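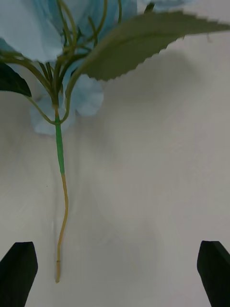 # Review: The Odon E-Reader and the Peltport Bookstore

Odon is the current dedicated reading device from Wimeo, sold together with an account at the Peltport bookstore. Our library system placed the device in regular use at two branches in May and has since received enough comments from staff to publish an assessment. The review covers the hardware briefly and the store at greater length, as the store is where most buyers will feel the difference.

## The device

The screen is sharp and evenly lit, and text can be set in nine sizes. Page turns are prompt. The power button is placed on the lower edge, where it is easily pressed when the reader is rested on a table - a small fault, but a daily one. Staff who read at the desk learned to turn the device upside down, and the display rotates to suit.

Battery life was satisfactory. Devices left with the wireless connection on needed charging noticeably sooner than those kept offline.

## The store

Peltport sells titles from large and small publishers, and each listing states who has set the price. This is a welcome practice. Where the publisher controls the price, the store cannot discount the title, and the listing says so in plain language. Where the store sets its own price, reductions appear on the first day of the month and are removed without notice.

Selection is uneven. Recent fiction is well covered. Reference works are not, and of the eight standard titles we searched for, only six were offered. Translated fiction comes largely from one house, Güler, whose files are carefully prepared, with working notes and a full table of contents. Several other publishers supply files in which the notes cannot be opened at all.

Purchases are tied to the account. A book may be read on two devices at a time, and a third must wait until one of the others is released. The release is done on the website and cannot be done from the Odon itself, an arrangement we found inconvenient for shared use.

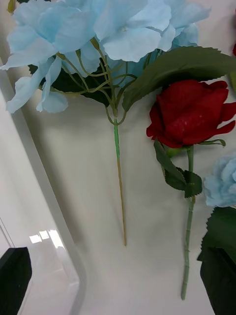
**Can a book bought from Peltport be returned?**

Returns are accepted within six days of purchase, provided the book has not been opened past the sample chapter. Refunds are made as store credit.

## Assessment

We recommend the Odon to individual readers who buy mostly current fiction and who are content to remain with one store. Institutions should wait. The two-device limit and the gaps in reference stock are serious for shared collections, and Wimeo has not announced a separate license for libraries. Our branches will keep their present devices in service and will not order more this year.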